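Porridge, again

June 8, 2022

I've been back on porridge for 3 weeks now and I have Opinions. It started when Zoi Stefanou came to stay and made hers with half milk, half water and a proper pinch of salt (I'd been leaving the salt out for years, what was I thinking?!), and it was so much better than mine that I sulked a bit.
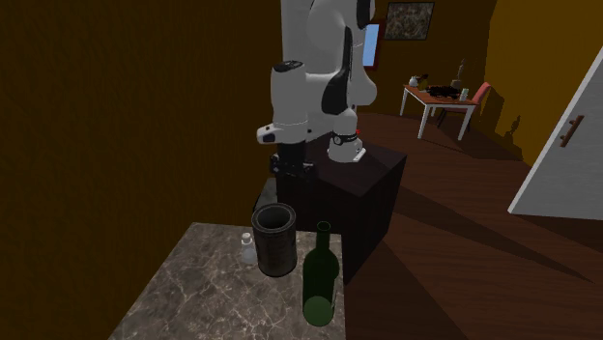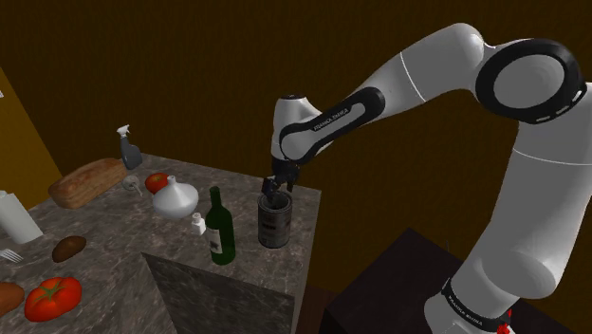
Do you need to soak the oats overnight?
Only if you're using the big chunky ones. Ordinary rolled oats go soft in five minutes on a low heat, so I don't bother.

What I do bother with is stirring, pretty much the whole time, with the radio on. I've gone off the microwave completely – mine climbs out of the bowl and then I'm late and scraping the glass plate. Toppings so far: stewed rhubarb (lovely), peanut butter (heavy, but it kept me going until two), and grated apple with cinnamon, my favourite by miles. Marta Yatsenko swears by a spoonful of marmalade and I've promised to try it before July, though I'm really not sure about hot marmalade.

Oh, and soak the pan in cold water straight away! Hot water turns the leftovers to glue. I've got roughly four bowls left in the bag, so it's off to the shop tomorrow.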